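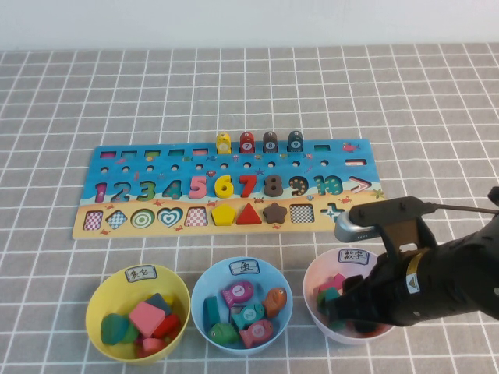
2 min read

Hi Sevim,

You asked for a spring update on the Fletari toy library, so I'm writing it in my usual rambling way and you can pull out whatever the board needs.

We're open and people are coming! By the end of April we had 224 families signed up, and the after-school slot is so busy that Dimas Lubis has started handing out paper tickets at the door (the kids love the tickets more than some of the toys, I think). Number puzzles go out the most, then train track, then anything with a dinosaur on it. Baby toys are slower than I guessed. I'd like to spend less on those in the next round and more on puzzles for four- to six-year-olds, if you're okay with me moving the money across.

Spending so far is $3424. The biggest chunk was shelving, and the Dursun branch needed taller units than we'd planned because of the radiators. We also bought zip bags, labels and a secondhand laminator that jams if you look at it wrong. Receipts are in the shared folder, except for the labels one, which I still owe you.

Missing pieces are our headache. We have 19 sets off the shelf right now waiting for parts — mostly little things, a wheel or a peg. I've started weighing each set in its bag when it goes out and again when it comes back, and that's much faster than checking every piece with a line of people waiting. Dimas wants a repair evening where parents can bring glue and gossip. I said yes before he'd finished the sentence.

Waken is behind. The room was promised for March and we got the keys a month late, so we've only had 2 sessions there and I don't have much to tell you yet. The school next door is keen and has put us in its newsletter.

Next up: a second cupboard at Dursun, a proper late-return text message, and a chat with you about whether Cirnow is still on for the fall. I'm free most mornings before ten.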